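Search reports and documents
Enter keyword
Grants > Small Equipment and Rooms > Grullis > Progress reports

Progress report, shared room and small items storage
Grant holder: Grullis
Submitted to: Allbridge, Small Equipment and Rooms program
Date: 3/25/20

1. What the grant is for

Allbridge agreed in October to pay for storage, labels and fittings for our shared workroom. The room is used all day by different people, and the small things in it had no fixed place. Mugs, brushes, bags, pens and spare parts were left on desks and windowsills and were often bought a second time when they could not be found.

The plan has three parts: sort what we own, give each kind of item a compartment, and set up a short daily tidy that everyone can follow.

2. Work done in this period

Sorting is finished. We went through the desks, the low cabinet by the window and the cardboard boxes on the floor. Items with no use were given away or recycled. It took 14 working days, against the 20 in the plan. Most of the saved time came from doing the desks first and leaving the boxes until the end.

Divided trays have been chosen as the main storage. We tried open plastic bins from Wulel before that. They were cheap and easy to move, but small things sank to the bottom and people tipped them out to look. The trays are shallow, so this does not happen. They cost more per piece, and we have ordered fewer than first planned.

The daily tidy has been running for seven weeks. It is done at the end of the day and is meant to take up to 20 minutes. Long items go in the long compartment at the front, small ones go behind. We dropped the written checklist in the second week – people were filling it in without looking at the trays.

The labels are late. Tạ, the print shop that makes them, sent a first batch with glue that did not hold on metal. A second batch has been promised at no charge. Until it comes we are using paper tape, and it has to be replaced often.

3. Current state of the trays

The layout below is the one we now use as standard. Cleaning items and folded bags share a compartment, and crockery has one to itself. The long compartment still collects odd things that fit nowhere else, and we have not settled what to do with them. One suggestion is a separate box by the door, emptied at the end of each month.

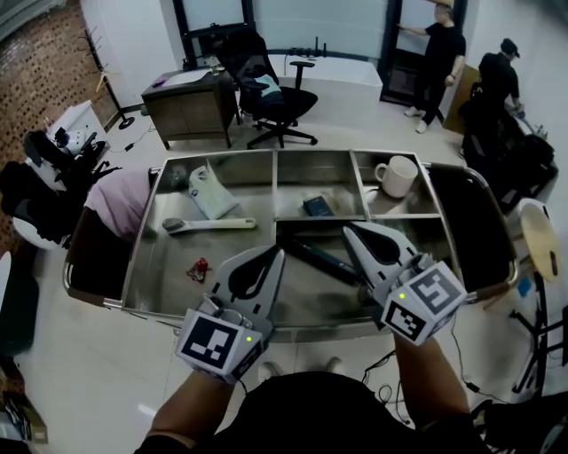

Divided steel tray in the workroom, with brush and folded bag at upper left, mug at upper right.

4. Problems

Crockery comes back to the trays in the wrong compartment more than any other kind of item. We think part of the cause is the missing labels and will check again once they are on.

The power strip and cables on top of the low cabinet were outside the grant, but they take up space we had counted on. We would like to move a small part of the fittings money to a cable tray. The total would not change.

5. Next steps

– Fit the second batch of labels when Tạ delivers.
– Decide on the box for odd items.
– Return the unused Wulel bins, or pass them to another group in the building.
– Send Allbridge the receipts for the trays with the next report.

We ask Allbridge to confirm in writing that the change for the cable tray is acceptable. The order will be held until we have the reply.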